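Week 5 Handout: House Rules for the Arm Bench
Robots in Everyday Spaces, Stekovdale campus
Instructor: Kristýna Šimek
Lab lead: Juraj Tóth

Before we start

Last week you read about the big picture: who writes safety standards, how a hazard gets turned into a requirement, and why the documents are so careful about words like "shall" and "should." This week we bring all of that down to one bench, one arm and a small set of household objects. I love this week. Rules that look dry on paper suddenly have a drawer attached to them!

Bring the Osar checklist (the two-page one, printed). If you lost yours, Juraj keeps spares by the sign-in sheet.

Where our rules come from

Our bench rules have two parents. The first is the risk assessment that we did together in the Randolmont room, the one with all the sticky notes. The second is the Pisharody lab guide, which we borrowed and then marked up until it fit our space. Neither one replaces the maker's manual. If the manual is stricter than this handout, follow the manual and tell me, so I can fix the handout.

A quick reminder on wording, same as in the readings:
"Shall" means you do it every time.
"Should" means you do it unless you can write down a good reason in the log.
"May" means it's up to your team.

Rules for setting up

1. The operator shall know where the stop button is and be able to reach it without leaning over the bench.
2. Teams shall clear the work area of anything that isn't on the object list for the task. Phones, coffee, keys, somebody's lunch (it has happened).
3. Furniture and fixtures should be checked by hand for wobble before power goes on. Push the top, push the side, open and close whatever opens.
4. Check the jaw pads. Look at the tips, look at the bolts, and give each pad a light tug with the power off.
5. Write down the starting layout. A sketch is fine, and an ugly sketch is fine too.

Rules for moving

6. First runs shall be at the slow setting. Our slow setting is 5 percent of full speed, and yes, it feels like watching paint dry. You will see so much more at that speed, though. Watch the wrist, then watch the cables.
7. One person runs the arm and one person watches. The watcher does nothing else: no typing, no answering questions from the next bench.
8. Approach handles from straight in front when you can. If the arm has to come in at a slant, add a stop point short of the handle and have the watcher call "clear" before going on.
9. Never pull on a handle harder than the task needs. Start with the lowest grip force that holds, then step up in small amounts and log each step.
10. Hands stay out of the work area until the arm is stopped and the operator has said so out loud.

A note on handles, and why I go on about them

A handle is a promise to a human hand. It says "fingers go here." A gripper doesn't read it the same way, and the gap behind a bar is where many early plans go wrong. Too shallow and the pad slides off the front. Too deep and the tip bumps the panel behind it. Bars that run up and down want a different wrist angle from bars that run sideways, and bars with square corners can catch a pad on the way out. So rule 8 is partly about safety and partly about good planning, and I think that's what makes it such a nice rule to study. You can trace it right back to the hazard list.

The other thing to plan is the exit. Teams spend ages on the way in and then back out along whatever path the software picks. Please write the exit path down too.
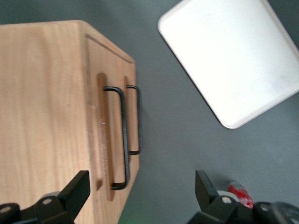 Can a team skip the slow run if the same program worked fine yesterday?

Repeat the slow run at the start of every session. Objects get moved, pads get swapped, and another team may have changed a setting since you left. Once the slow run is clean and logged, you may go up to your approved speed.

What to log

Team names, start time, object list, speed setting, grip force, any stop (planned or not), and anything that surprised you. I read the surprises first. Unplanned stops won't lower your grade, but leaving one out of the log will.

For next time

Write up one rule from this handout in 600 words or fewer. Name the hazard behind it, say whether "shall" or "should" is the right word, and suggest one change. You may argue for dropping a rule entirely if you can show what would cover the hazard in its place. Juraj will be at the bench until 5 if you want to try your change out at slow speed first.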